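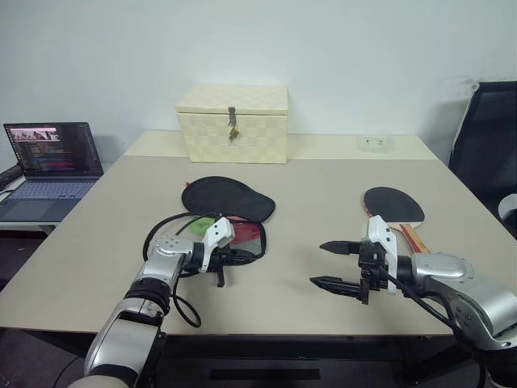 I have now read the Sernier proposal twice and I still don't see where the number comes from. 3,000 demonstrations of one household chore, all driven by a person, and at the end of it we are supposed to have a policy that puts sports gear away. I am not against collecting data. I have done plenty of it, and I expect to do more. What bothers me is that the plan counts episodes and says very little about what is in them. Take the paddle task. The case is lying open on the left, the paddle is on the right with its handle toward the lower right, and an open gripper is next to it with nothing in it yet. If most of our episodes start from that sort of layout, give or take an inch, we don't have 3,000 examples. We have one example and a lot of hand tremor.

Somebody wrote on this list on October 23, 2019:

> The Julent results show that quantity wins. Going from 100
> episodes to 3,000 fixed nearly all of the grasp failures, and
> the extra episodes were cheap. I don't think we should slow
> operators down with a lot of rules about placement. Natural
> variation will take care of it. People never put things down
> the same way twice.

People put things down the same way all day long. Watch an operator reset a table after the first hour. They find the spot that makes the next run easy, and they stay there. I do it myself. So I don't accept "natural variation" as a plan, and I'd like to see the start positions from the Julent set plotted before anyone quotes it at me again. As for the grasp failures, the test runs were done on the same table by the same operators. I would be amazed if they hadn't gone down.

The other thing the message skips over is soft goods. A paddle is stiff and you can pretend it's a block. A fabric case is a different animal. One arm ends up on the rim, the cable from the wrist loops across the top of the case, and the camera has to work out which black thing is fabric and which is wire. There's a red panel, a mesh pocket, and a little green plush ornament on a string hanging down below. I'd keep the ornament, by the way. Several people off list wanted it taken off because it swings. Fine, it swings. So will whatever is hanging off the next case, and I'd like a policy that has met one before.

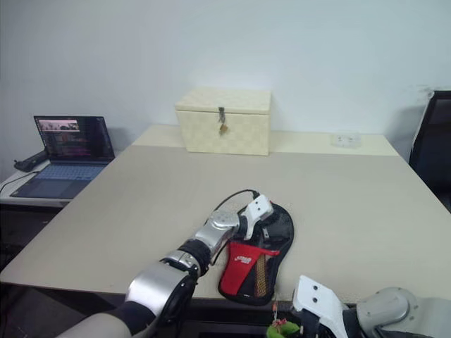 What I would want before signing off

First, start positions drawn from a list and not chosen by the operator. Savdale did this with a printed sheet and a pencil, and it cost them very little time per reset.

Second, failed episodes kept and labeled. The proposal says they will be "cleaned." I have asked what that means and got 2 different answers. If an operator drops the paddle and picks it up again, that is the most useful thing in the whole session and I don't want it in the trash.

Third, background changes. The same storage box with the same padlock sits at the back of the table in the frames I've been looking at. I don't claim it does any harm – I claim we can't tell, and it would take very little work to find out. Move it for half the episodes. Take it away for some.

Fourth, 5 cases, not one. They should differ in color and in how they open. If the budget only covers one case then let's call it a demo and stop saying "general" in the abstract.

And a held-out test that the operators haven't seen. The Zeng group was burned by this in March and to their credit they wrote it up.

I'd take 100 episodes collected that way over the full 3,000 as proposed. I may be wrong about that, and I'm willing to run the comparison if I get rig time. But I am not going to vote for the current plan on the strength of one chart with no error bars.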